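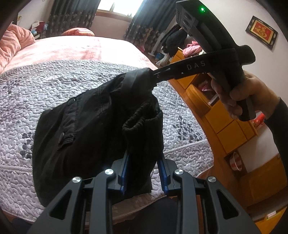 Folding on the bed is my favourite way to get through a pile of clean clothes, and I've been meaning to write it up properly for ages. You get a big soft surface at a decent height, you can spread even a bulky top right out, and when you finish you have to clear it all away or you can't go to bed! I'm starting with the awkward pieces, because T-shirts look after themselves. Take the black one: soft, wide in the body, with a gathered, ribbed opening and a narrow stitched tab that does up with two dark snap buttons. Things like that slither about, bunch up wherever there's ribbing and end up rolled into a ball at the back of the wardrobe. They fold beautifully once you know where to begin.

I wrote the first version of this for the Narkcombe swap shop, where we get bags and bags of clothes through the door each October and everything has to be folded before it goes on the tables. People kept asking for the sheet to take home, so I've made it longer and added the bed and blanket part, which I think is at least half the fun.

What you need

A bed, or the biggest flat thing you have.
The clean clothes, completely dry.
A basket or bag for anything that needs mending.
A lint roller if you own a lot of black.
A bit of room at one end for finished piles.

I don't use a folding board. Asanka Gamage swears by hers and her shelves look like a shop, so if you already have one, get it out and use it for the shirts. For tops with bulky cuffs or anything knitted I still think hands and a mattress do a better job.

Before you start

Push the bedding up to the head of the bed. All of it, in one go, and don't bother folding it yet. You want the lower two thirds of the mattress clear and fairly smooth. If you've got a fitted sheet that creeps, tug the corners down now, or every garment you lay out will pick up the ridges underneath and you'll be forever patting at it.

Then sort by type. I used to sort by person, and it took much longer, as I was changing method with every item. Now I do all the tops, then all the trousers, then the small stuff, and hand it out to people at the end.

Put the darks on a pale cover if you can. You'll see the edges of the sleeves much better. Black on navy under a bedroom bulb is a miserable way to spend an evening.

Folding a soft dark top

Step 1. Find the top of the garment. It sounds daft, but with black clothes it really is the step people get wrong. Look for the label, or run your fingers along until you feel the neckline. Ribbing can be a neck, a cuff or a hem, so check the other end as well before you decide.

Step 2. Do up the fastenings. Snaps, buttons, zips, the lot. A tab left hanging open will catch on the next thing in the drawer, and an open front slides apart as soon as you lift it. Press snaps together with a thumb underneath and a finger on top. If one won't hold, put the garment in the mending basket and carry on with the next.

Step 3. Lay it face down and give it a shake first. One good flick from the shoulders is usually enough. Lower it onto the bed hem first and let the rest follow, so that the air goes out towards the top – it's a lovely thing when it lands flat!

Step 4. Smooth from the middle outwards. Use the flat of your hand and go gently over ribbed parts. They're meant to be gathered, and if you pull them wide they just spring back and drag the cloth beside them into creases. Leave them to sit how they like.

Step 5. Bring in the first side. Pick a line from the middle of the shoulder down to the hem and fold along it, sleeve and all. Then turn the sleeve back so it runs straight down the fold. If the sleeve is longer than the body, double it up at the cuff.

Step 6. Do the other side the same way. You should now have a long strip with the neck at one end. Check that the two long edges are more or less parallel. I say more or less because I've seen people get quite upset over this, and a jumper really doesn't mind.

Step 7. Fold from the hem. For a shelf, fold in half and in half again. For a drawer where things stand on edge, fold in thirds, with the thick end (usually the neck) on the inside. Turn it over and there's your parcel.

The first few will be wonky. Mine were! By the fourth or fifth you stop thinking about it and then it goes terribly fast, and you start looking round for more things to fold.

Hoods, high necks and other lumps

Hoods go down flat onto the back before step 5, with the point facing the hem. If the hood is lined and won't lie flat, fold it in half sideways first. The cords go inside.

High ribbed necks can be folded down once. Don't try to press them. Anything with padding wants a looser fold, and you can leave out the last turn altogether and lay it on top of the pile.

Tabs and straps should lie flat against the body of the garment, along the fold if they'll go that way. I found this out with a coat of Asanka Amarasinghe's that had a tab at each wrist and one at the neck. I folded it four times before I thought to look at where the tabs were pointing.

Very slippery linings: fold with a tea towel inside. It stops the layers sliding over one another, and you can leave it in there until you next wear the thing.

Getting it off the bed in one piece

Build your piles at the foot end and keep them low. A tall pile on a mattress leans as soon as you put a knee down next to it. I carry mine on a tray, an old Nurkovstead one that belonged to my aunt, and you can get two short stacks on it side by side with a hand free for the door.

Small things travel in the basket. Socks I pair and lay flat, one over the other, folded once. I know lots of you roll them and turn the top over. It does stretch the top in the end, but if it keeps your pairs together then please carry on.

Put the piles away before you touch the bedding. I've done it in the other order and had a whole row of vests go down between the bed and the wall.

Now for the blanket. A big plush one is the nicest thing to sleep under and a bit of a beast to make tidy. It's heavy, and once it's been shoved up against the headboard it winds itself into knots, with one part twisted round and another lying in long pleats, and usually a corner gone over the side onto the bedside table. Pink plush also changes shade depending on which way the pile has been brushed, so even when it's perfectly flat it can look patchy until you've run your hands over it. Lift any corner that has wandered off over the furniture before you pull on anything, because a blanket that size will sweep the lot onto the floor. 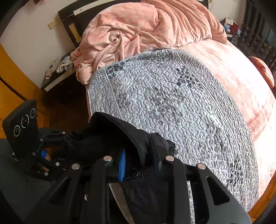
Spreading a thick blanket on your own

Step 1. Find two corners on the same short side. With a big heap, go along the edge with your hand until you reach one corner, hold on to it, and keep going to the next. Edging in a paler colour is a great help here.

Step 2. Stand at the foot of the bed and bring both corners down towards you. Walk backwards if you have the space. Don't shake it yet, it's too heavy, and you'll only pull your shoulder.

Step 3. Undo the twist. If the middle is still wound up, go round to the side where the knot is and lift the blanket from underneath with a forearm. It nearly always drops open by itself. If it doesn't, you've got one corner tucked through under another, so go back to step 1.

Step 4. Now shake, once, low down, with your hands wide apart. You're only trying to get air under it. Let it settle and pull the sides level.

Step 5. Brush the pile. Long strokes with the palm, from the headboard to the foot, always in the same direction. It takes a minute or so and makes such a difference to the colour that I'd do it even if nobody was coming round.

Folding it to the foot of the bed

If you like a folded blanket across the end (I do, in warmer weather), spread it fully first. Take the top edge down to the middle, then take that fold down to the foot. Plush grips itself, so lift each layer and set it down where you want it. Dragging just ruckles the one underneath. You'll end up with a good thick band, and the sides can hang or be tucked in.

For storing in a cupboard, fold it in half lengthways twice and then roll it, quite loosely, starting from the end without the label. Tight rolling flattens the pile and it takes days to come up again.

The bedside tables

While you're up there with the bedding out of the way, give these two minutes. Take everything off, wipe the top, and put back only what you reach for at night. Pots and tubes stand up at the back. Used tissues go in the bin, obviously. Clothes that have ended up there go back in with the next wash or onto the folding pile. If there's a cable hanging down by the wall, check that it isn't trapped behind the bed when you push it back.

A few questions I've had

Can I fold things straight from the line? Yes, and it's better if you do. Knitwear I leave for an hour indoors first.

How do you get fluff off black clothes after they've been on a plush blanket? Lint roller, and next time push the blanket further up!

Is there a way to do this on a small single? Li in Utby does it on half a single bed with the other half taken up by a sleeping dog. She folds everything in thirds lengthways before she starts and says it works very well.

Page last changed 2019-01-10, with the part on linings added.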